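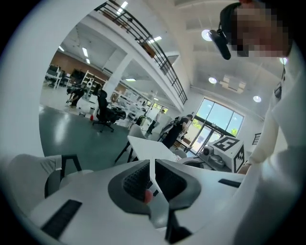 Search tickets Type a keyword Go

Ticket 872: Grey upholstered chair rocks when anyone sits back in it
Last updated: November 1, 2024
Status: open, waiting on parts

First message

Hello all at Plustbridge, and thank you for being so patient with us over the delivery in October. The tables are lovely, and the long one with the marbled white top has had more compliments than anything else in the building. I'm writing about one of the Fallis chairs, the light grey speckled sort on the thin black metal frame, which we keep near that table.

It rocks. It isn't dreadful, and if you sit up straight with both feet down you might not notice for a while, but the moment you lean back there is a little knock from underneath and you find yourself tipped a touch to the left. People have started swapping it for another when they think I'm not looking (I do it too, I'm afraid). The seat itself is very comfortable and we would much prefer to mend it than send it back.

I should say that ours is a big open room with a hard floor, shiny at one end and plain grey-blue concrete at the other, and that the concrete has a thin crack or two in it. So my first thought was the floor. I'm putting down everything I've tried so far in the order I did it, in case it saves you some questions.

What I've tried

1. Moved the chair. I had it beside the long table, then over by the windows, then on the shiny part of the floor near the desks. Same knock in every spot, same side. I also turned it round where it stood, and the knock went round with it, so I've more or less let the floor off.

2. Swapped it with another chair from the same delivery. The other one sat perfectly steady right where the first had been rocking. I left them swapped for a whole day and had two complaints, both about the wrong one's new place.

3. Looked at the feet. I turned it upside down on a folded blanket and all the caps were there. One looked a shade more worn than its neighbours, but I may have been hoping for it by then. I pushed them all on firmly with my thumb, stood the chair up again and sat down. Still knocking.

4. Tightened the screws I could reach with the little key that came in the bag. One took nearly half a turn, which got my hopes up, and the chair was better for an afternoon. The next morning it was back to its old self.

5. Slid card under the foot that lifts. Two thicknesses cut from the lid of a box of 100 envelopes did the trick nicely until somebody pulled the chair in to the table and left the card behind.

I haven't tried bending anything, and I shan't unless you tell me to. The frame is slim and I don't trust myself with it.

One more small thing while I'm here - the cushion seems to shift very slightly against the frame when you take hold of the edge of it. I can't decide whether they all do that. If it matters, do say, and I'll go round and try the others properly.

With thanks, and no great hurry,
The front desk, Nghiêm House 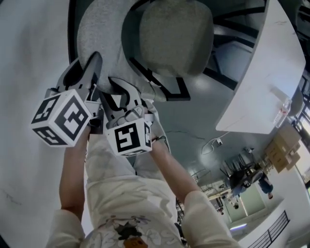
Fallis support wrote back that a seat which moves under the hand usually points to the fixings beneath the cushion, and asked us to leave the feet alone for the time being. They'd like the chair turned over again and the fixings slackened a little, all of them, before anything is tightened. Then the chair goes back on its feet, somebody sits in it squarely for a minute, and each one is nipped up a bit at a time, working corner to corner. They said that doing one up fully while the others are loose can pull the frame out of true, and I went rather pink reading that, remembering my half turn.

Second message

Well, I've done as I was told, and I'm pleased to report a good deal of progress. It took roughly 30 minutes, most of which went on finding the key again (it was in the biscuit tin). The cushion is firm against the frame now and doesn't budge when I pull at it. The knock is much fainter, and you have to lean back quite hard to get it.

It hasn't gone altogether, though. With the chair empty I can press on the back corner and feel the opposite foot come up by about the thickness of a postcard. I did wonder about those stick-on Grindis pads we use under the shelving, but I thought I had better ask before I start gluing things to it.

Reply from Plustbridge

Please don't use the pads, as they tend to creep sideways on a smooth floor and leave a sticky patch. We're sending a bag of 8 replacement foot caps, enough for this chair and a second one should you need it. Fit a complete set and keep the old caps until you're happy. If the foot still lifts afterwards, we'll exchange the frame and you can keep the cushion you have.

Third message

Understood, no pads. I've put the chair at the far end of the long table with a note on it, and I'll write again once the caps have come.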